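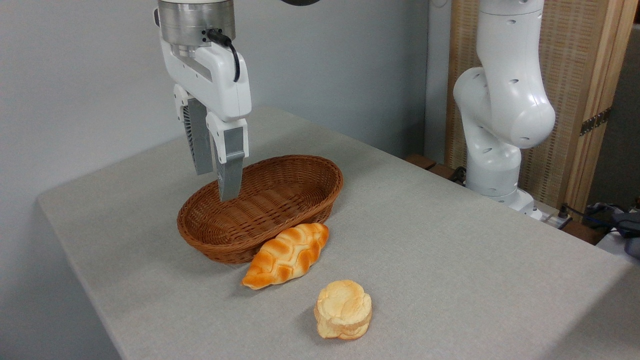
An oval wicker basket and a white robotic gripper

Search this wiki Go Advanced search

Jedula

By Editor Renanska, last changed Jul 27, 2024

Jedula is a puzzle and trading video game developed by the small studio Dividik and published by Villa for personal computers. The player takes the role of a market trader who travels between the towns of one river valley, buys goods at a low price and sells them in the next town. The game is known mostly for its packing system, in which every product has its own shape and must be fitted by hand into the trader's luggage before the journey can start.

Gameplay

A game of Jedula is divided into seasons. In each season the player visits the markets of the valley, talks with the sellers and decides which goods to take. Prices depend on the weather, on the distance to the next town and on what the player sold there before. If the same product is sold many times in one town, its price falls and needs a full season to recover.

Packing is done on a separate screen. Goods can be turned but not folded, and heavy goods placed on top of soft ones lose part of their value during the trip. The game contains 108 different goods, from salt and candles to musical instruments. Some of them appear only in the last season, when the mountain road is open.

There are two difficulty levels. On the easier one the player can unpack and start again without a cost. On the harder one each new attempt takes an hour of the day, and the markets close at sunset whether the trader has arrived or not.
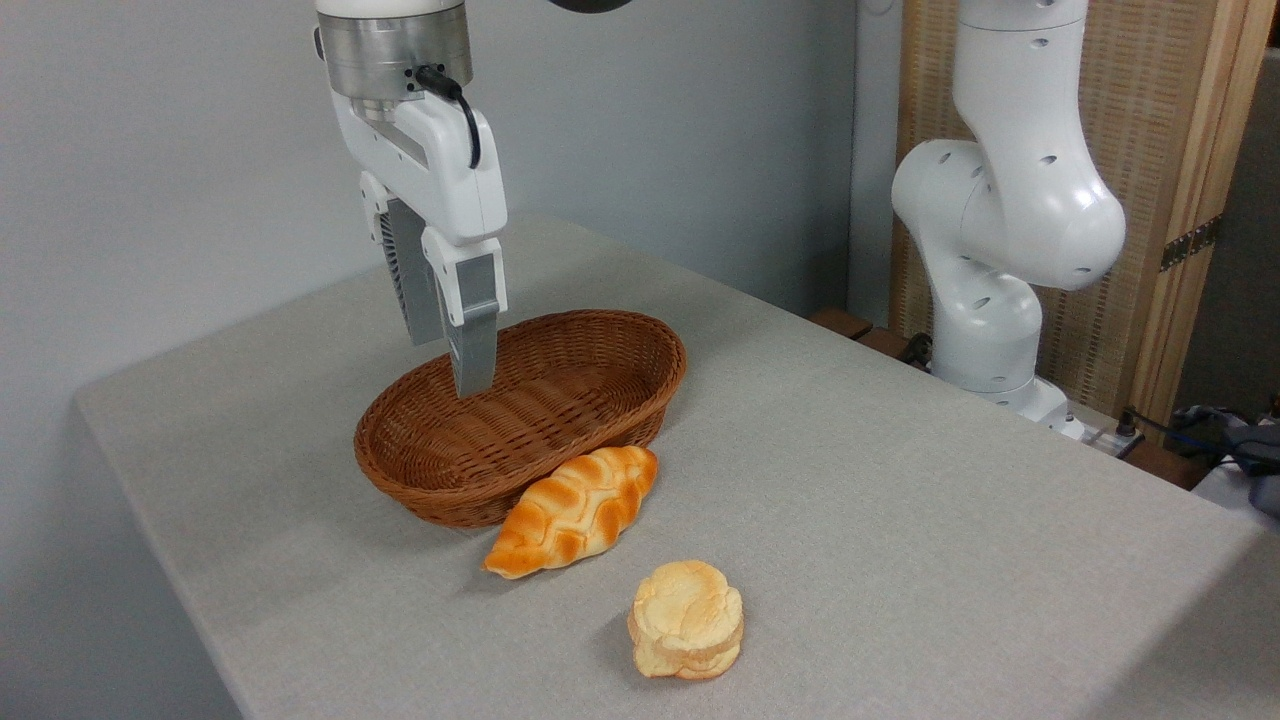
Towns that the player has visited often become friendly and offer credit. Debts must be paid before winter, or the town closes its gate to the trader until the next year. This rule was criticized by a part of the players, who found that one bad trip could decide a whole game. A later update made it possible to pay the debt in goods.

Development

Dividik began the work on Jedula as a board game. The cards with the goods were cut from thick paper, and the packing was played against a sand timer. The studio moved the project to the computer when it became clear that the price tables were too long to be kept by the players themselves. The valley was first drawn as one continuous map, but this was given up in favor of separate town screens, which loaded faster on older machines.

Villa joined as publisher in March, during the last year of development, and paid for the translation of the texts. The music uses accordion and clarinet and changes with the season.

Multiplayer mode

The free expansion Renanska added a mode for two players, who share one valley and compete for the same buyers. It also brought a new town, also called Renanska, and nearly 40 new dialogues. Players in this mode can lend goods to each other, but the game does not force them to give the goods back.

Reception

Reviewers praised the packing screen and the music. The most common complaint was the slow text speed, which could not be changed in the first version. Several reviews also noted that the tutorial explains the prices well but says very little about debts.

Categories: Puzzle video games | Trading simulation games | Dividik games | Villa games | Games based on board games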